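Papers > Working on your feet > Section 4: What the diaries say about floors

14 shares | 3 comments

4. What the diaries say about floors

4.1 Getting people to write about their feet

I should own up to a bias before I get into the diary results. I spent my twenties behind a bakery counter, and I have held strong opinions about concrete ever since. Halfdan Skov, who did the second reading of every entry, has had a desk job his whole life and was a useful brake on me. Where the two of us disagreed about what a diary writer meant, we went with the milder reading, and I grumbled about it.

The diaries ran for eight weeks, starting in January, at three sites: the Mornell bindery, the Uren test kitchen and the shared workshop at Thoroddsen. We asked for a few lines at the end of a shift, in whatever words people liked, about how their feet, legs and back felt and what they had been standing on. We got 347 entries we could use. A handful more were unreadable (one had been through the wash in somebody's apron) and we left them out.

I had expected the writing to thin out after the first fortnight, the way these things do. It did at the bindery. At Uren it went the other way, and the entries got longer and a fair bit ruder as the weeks went on. My guess is that the cooks had started reading each other's, which we hadn't told them not to do. That's a problem if you want independent reports, and I'll come back to it in 4.4, but I wouldn't swap those pages for anything.

4.2 The floor and the load

Our starting question was a plain one: do people complain more on hard floors? Yes, they do, and anybody with a pair of feet could have saved us the trouble. What I found more interesting was how seldom the floor turned up by itself. Again and again it came paired with something the writer was carrying or holding out in front. "Fine until the trays," one of the cooks wrote, and then the same four words the next day, and the next.

Ásdís Overgaard had suspected this from the interviews. She had noticed that people who moved about a lot on a hard floor were fairly cheerful about it, while people who stood in one spot with both hands occupied named their heels, then their lower back, then their shoulders, in that order. So we went back and sorted the entries by whether the hands were free, and that sorting turned out tidier than the one by floor type.

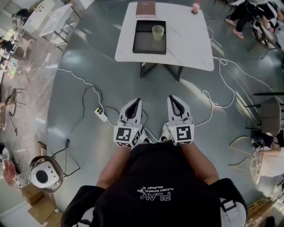 Figure 3. (a) Standing over a grey epoxy floor with both hands occupied. (b) Next panel: a hand-held gripper at close range.

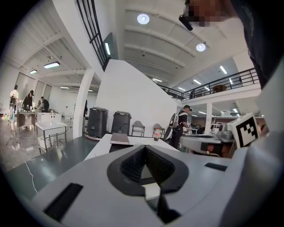
Page last changed: 9 May 2020

Once you look at the entries this way, you start seeing small habits all through them. People with a free hand lean. They put a palm on the bench, or hook a thumb in a pocket, or rest a hip on the counter while the kettle boils, and most of them don't think of it as resting at all. One of the binders described it as "parking", and we've borrowed her word for the rest of the paper. Parking is hard to do with two hands full — you can shift your weight from foot to foot, but that's your lot.

4.3 Mats, shoes and other purchases

Mats came up constantly. The bindery already had thick rubber ones, a Zerkus pattern that had been there longer than most of the staff, and opinion on them was split right down the middle. Half the binders loved them. The other half said the edges curled and they spent the day stepping over them, so that whatever their heels gained their temper lost. We hadn't planned to write about mat edges, but they have earned a paragraph.

Shoes were trickier. People are loyal to their shoes in a way they aren't to mats, and I don't fully trust what anyone says about a pair they paid a lot for. Henrique Matos suggested asking for the age of the shoe instead of the make, and that gave us cleaner answers. Older shoes went with more grumbling at all the sites, though I'd be careful with it. The people in old shoes were also the people on the longest shifts.

4.4 Things I'd do differently

I'd keep the diaries private, for a start. When a cook writes "same as what she said" there isn't much I can do with it, and it happened more often than I'd like.

I'd also ask about the trip home. Unnur Ravn pointed out (too late for this round, sadly) that someone who stands on the bus after a shift and someone who sits in a car will have quite different feet by the time they pick up the pencil, and our form asked for an end-of-shift entry without saying where to write it. Some people clearly wrote theirs at the kitchen table. A couple wrote them in the bath, going by the state of the paper.

And I'd give everyone a bit more room to talk about hands. We built the form around feet and backs, and the best material came in sideways, squeezed into the margins. The revised form, with a line for "what were you holding, and for how long?", is in Appendix B, and you're welcome to use it. If you try it in a workplace with carpet, please write and tell me how it went, as we had no carpet at all.

Contact: Ryan Wragg, Working on your feet study | Back to top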